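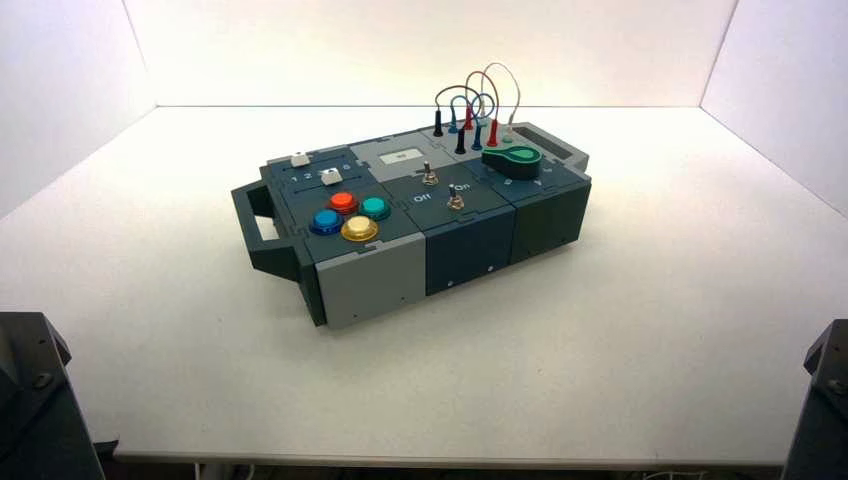 The Wednesday open evening at Mindstead began with tea in the corridor, and I'm glad I had a cup, as I then stayed far longer than I'd planned. Gwion Penry met us at the door and took us straight through to the white booths where the task boxes live.

I fell for the task box, I'll admit it. It has a good chunky handle at each end, panels that lock together like a jigsaw in two shades of gray, and four round buttons – red, green, blue and gold – that I wanted to press the moment I saw them. Behind the buttons are two little sliders numbered 1 to 4, and then come the silver toggle switches, like something off my grandfather's old radio set.

Viorica Popescu, who looks after the workshop, told us the panels can be swapped around to make new puzzles, and that the workshop's parts drawers hold 269 spare pieces. She let my friend Kha Ông hunt through them for a good long while! We missed the talk on the Skallgate building entirely and caught the late bus home.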